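공유 작업실에서 만든 양팔 집안 정리 로봇 제작 보고서
로봇제작실습 과제 결과 보고

1. 주제를 정한 까닭

우리 조는 학기 초에 바퀴 달린 운반 로봇과 양팔 로봇 사이에서 오래 고민했다. 운반 로봇은 참고 자료가 많고 일정도 짧지만, 지난해 다른 조가 비슷한 것을 만들었다. 결국 팔 두 개로 천을 다루는 쪽을 택했다. 딱딱한 상자나 컵은 모양이 변하지 않으니 잡는 위치만 맞으면 되는데, 천은 잡을 때마다 모양이 달라진다. 이 점을 직접 겪어 보고 싶었다.

목표는 소파 위에 놓인 얇은 천을 한 손으로 집어 들고, 다른 손으로 반대쪽을 찾아 잡은 뒤 펴서 내려놓는 것이다. 접는 동작까지는 이번 학기 범위에 넣지 않았다.

2. 작업 장소와 준비

제작은 공유 작업실 Tapia에서 했다. 공구 벽과 납땜 자리가 있는 안쪽 방에서 조립을 하고, 소파가 있는 앞쪽 방에서 동작을 시험했다. 4월부터 앞쪽 방을 쓸 수 있었고, 그 전에는 조립만 진행했다.

팔 본체는 학과에서 빌렸다. 우리가 직접 만든 것은 손목 브래킷, 배선 고정구, 제어 프로그램이다. 프로그램 이름은 Bolo로 붙였고, 두 팔의 동작 순서를 관리하는 부분을 따로 떼어 Gomow라고 불렀다. 이름에 특별한 뜻은 없다.

3. 손목과 배선

처음 출력한 브래킷은 벽이 얇아서 손목을 돌릴 때 휘었다. 두 번째는 두께를 늘렸더니 케이블 커넥터와 부딪혔다. 세 번째에서 커넥터 쪽만 깎아 내고 나머지는 두껍게 두었다. 지금 달려 있는 것이 세 번째 브래킷이다.

케이블은 팔뚝을 따라 바짝 묶었다가 다시 풀었다. 바짝 묶으면 보기에는 깔끔한데 손목이 끝까지 돌 때 당겨진다. 손 가까이에서 한 번 둥글게 여유를 주고 그다음 고정하는 방식으로 바꾸었다. 이 작업에 예상보다 시간이 많이 들어서 손가락 제어 시험이 밀렸다.

4. 천 집기 시험

시험 자리는 소파의 앉는 면으로 정했다. 작업대보다 푹신해서 손가락이 조금 깊이 내려가도 충격이 덜하다. 대신 면이 눌리기 때문에 높이 값이 일정하지 않다. 쿠션은 치우지 않고 그대로 두었다. 실제 집에서도 소파에는 쿠션이 있고, 밝은색 천과 밝은색 쿠션이 붙어 있을 때 프로그램이 둘을 구분하는지도 알아야 했다.
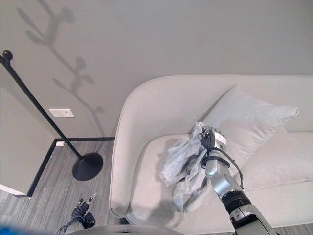

글·제작: 로봇제작실습 3조
작업 장소: 공유 작업실 Tapia

천은 얇고 구김이 많은 것을 썼다. 두꺼운 수건도 써 보았으나 손가락 사이가 벌어져서 자꾸 미끄러졌다. 얇은 천은 손가락이 구부러지면서 안으로 말려 들어오기 때문에 잡는 것 자체는 쉬웠다. 문제는 그다음이다. 한 손에 뭉쳐서 들린 천은 끝이 어디인지 알기 어렵고, 반대쪽 손이 가야 할 위치가 매번 달라진다.

집기는 모두 36번 시도했다. 같은 조건으로 맞추기 위해 시도할 때마다 천을 손으로 구겨서 앉는 면에 다시 놓았다. 이 가운데 한 손으로 들어 올리는 데까지 실패한 것은 많지 않았고, 두 손으로 잡아 펴는 데까지 간 것은 14번이다. 나머지는 대부분 두 번째 손이 천의 끝을 놓치거나, 끝이 아닌 가운데 주름을 잡은 경우다. 가운데를 잡으면 벌려도 천이 펴지지 않고 한쪽으로 늘어진다.

쿠션을 천으로 잘못 본 경우도 있었다. 회백색 쿠션 옆에 천이 붙으면 경계가 잘 나뉘지 않았다. 밝기 기준을 바꾸어 보았지만 그림자가 지는 시간대에는 다시 틀렸다. 작업실 조명을 켜고 끄는 것만으로 결과가 달라져서, 이후 시험은 저녁에 조명을 모두 켠 상태에서만 했다.

5. 프로그램 수정

Bolo의 첫 판은 천의 가장 높은 점을 잡고 가장 낮은 점을 다른 손으로 잡게 되어 있었다. 계산이 간단해서 고른 방법인데, 가장 낮은 점이 소파에 닿아 있으면 손가락이 소파 천까지 같이 집으려고 했다. 그래서 천을 들어 올린 뒤 15초 동안 멈추었다가 아래쪽 끝을 찾도록 순서를 바꾸었다. 멈추는 시간을 더 줄이면 천이 아직 흔들릴 때 위치를 읽어서 값이 튀었다.

두 손이 가까워질 때 서로 부딪힐 위험도 있었다. Gomow에 두 손목 사이 거리가 정해진 값보다 작아지면 두 팔을 모두 세우는 조건을 넣었다. 조건을 너무 넓게 잡으면 천을 잡기도 전에 멈추므로, 값을 조금씩 줄여 가며 맞추었다. 기록 파일에는 동작 명령이 1524줄 남았고, 이것을 읽으면서 멈춘 이유를 하나씩 표시했다. 손으로 하기에는 지루한 일이어서 다음에는 자동으로 분류하는 코드를 먼저 짜는 것이 좋겠다.

6. 남은 문제

손가락 끝의 힘을 재는 센서가 없다. 천을 잡았는지는 카메라와 모터 전류로만 판단하는데, 얇은 천은 전류 변화가 작아서 빈손과 구별이 잘 안 된다. 브래킷 안쪽에 센서 선을 넣을 자리는 남겨 두었다.

소파 높이도 손으로 입력하고 있다. 다른 소파로 옮기면 값을 다시 재야 한다. 다음 학기에 이어서 할 조가 있다면 높이 측정부터 고치기를 권한다. 브래킷 도면과 Bolo 코드는 작업실 공용 컴퓨터의 Plerkel 폴더에 넣어 두었고, 배선 순서는 같은 폴더의 메모에 적어 두었다.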